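Zavedside bench 2: re-zeroing the arms after a shoulder swap

Updated Sun 16 August

Short version for whoever has the next swap. Long version is in the binder, don't trust page 18, it's for the old firmware.

You need: 4 mm hex, torque driver, paint pen, the Choo pendant, a laptop with the service tool. Budget two hours. First time, more.

Before power
E-stop in. Pull the battery connector too, the e-stop only cuts the motors. Clear the table down to the one basket you'll use as target. Anything soft or see-through goes well back, the head camera gets silly depth off clear plastic.

Check the shoulder bolts. Paint mark across each one, head to housing. Old marks don't line up? Wipe with alcohol, re-torque, mark again. Don't just draw over them.

Power and rough zero
Battery in, wait for the fan to drop. E-stop out. Arms go limp for a second so hold the one you just worked on!! Then in the service tool: Joints, Shoulder, Read raw. A good encoder sits near 2,249 with the arm hanging straight. If it's off by more then 700 you're a whole tooth out on the coupling. Power down, redo it. No software fix for that one, I tried in April.

Reach check
Bring one arm up over the table beside the basket, other one low, palm up, fingers relaxed. Speed at the lowest setting. Look from the head view, you want forearm and basket both in it.

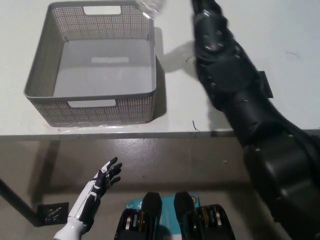
Gwenaël Hervieu

Palm up matters. With the hand turned over the wrist cable takes up slack and the reading drifts. Let the arm sit until the numbers quit moving, then save zero. Save on BOTH arms even if you only touched one, the tool writes them as a pair and will happily keep a stale value for the other.

Now jog the raised arm toward the basket and back, slow. Stop a hand's width short. Listen. Clicking at the shoulder = coupling screw. Grinding = stop, call Killian Courtois.

If it won't save
- "Pose rejected": elbow too straight, bend it a bit and retry
- Tool hangs: replug usb, not the hub, the port
- Zero saved but gone after reboot: you forgot Commit. Everyone does

Last thing
Wipe the table, hairs and fluff end up in the finger joints. Write the new raw values on the card inside the cabinet door, with initals. Spare coupling screws are in the Ater drawer, order more when you open the last bag.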